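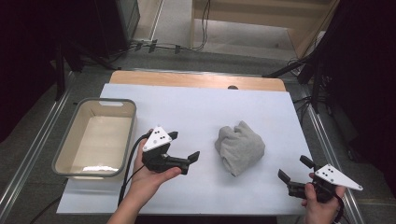

An empty basket and one grey item awaiting attention on the folding table.

Gundurport's laundry has a new rule, and it concerns the part of the washing that most of us would prefer was left out of the rules altogether.

From 31 Jul 2018, anyone using the shared service wash run by Wunusance will have to hand over their clean clothes folded if they want them delivered to the door. Clothes that arrive at the counter in a heap will still be accepted, the company says, but they will go home in a heap as well, and the customer will have to come and fetch them.

The change follows a trial in June in which 19 households agreed to fold everything they owned before it went into the delivery baskets. Towels gave no trouble. Shirts caused some muttering. The real difficulty, according to a notice pinned up beside the counter, was "soft trousers, joggers and anything else with a string in it".

Residents of Gundurport have strong feelings about soft trousers. They are worn to the shop, to the harbour wall and, on one occasion still discussed, to a wedding. Until now they have mostly been kept on the backs of chairs.

Wunusance has responded with a one-page guide. It asks the reader to lay the trousers flat, put one leg over the other, smooth out the seat and fold up from the ankle until the thing is a rectangle. A second fold is allowed for taller customers. Drawstrings should be tucked in or left lying neatly at the side, a point on which the guide spends 5 lines and reaches no firm view. 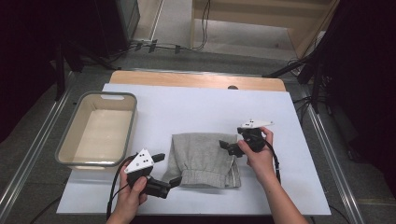 The cuffs have their own paragraph. Ribbed cuffs should lie flat and face the same way, so that a pile of several pairs doesn't lean. Anyone who has opened a cupboard on a leaning pile will see the sense in it, though the guide's phrase "cuff discipline" has not gone down well at the bus stop.

Then there are the baskets. Each household is allowed 2, both shallow, and folded clothes must not rise above the rim. Baskets are to be handed back empty, and the company would like it known that a basket with a sock in it is not empty. Nearly 900 odd socks are said to be in storage behind the counter, where they may be viewed on request.

The Conard, the town's monthly newsletter, printed the guide in full and invited comments. It got plenty. One reader wanted to know whether a jumper counted as folded if it had been rolled. Another, writing from Lagos while visiting family, said that her aunt could do a whole week's ironing and folding in the time it took Gundurport to argue over a pair of joggers, and offered to send the aunt. The newsletter has passed the offer on.

A third letter objected to the whole business on the grounds that trousers unfold themselves the moment they are put on. Wunusance replied that it was aware of this.

For those who feel they need practice, the large white board at the folding table may be used free of charge whenever the counter is open. Customers are asked to bring their own clothes, to keep to a single item at a time if others are waiting, and to refrain from correcting strangers. Fitted sheets are not covered by the guide. The company says it is looking into them and would rather not give a date.

Prices stay as they were. Customers collecting heaps should bring a bag.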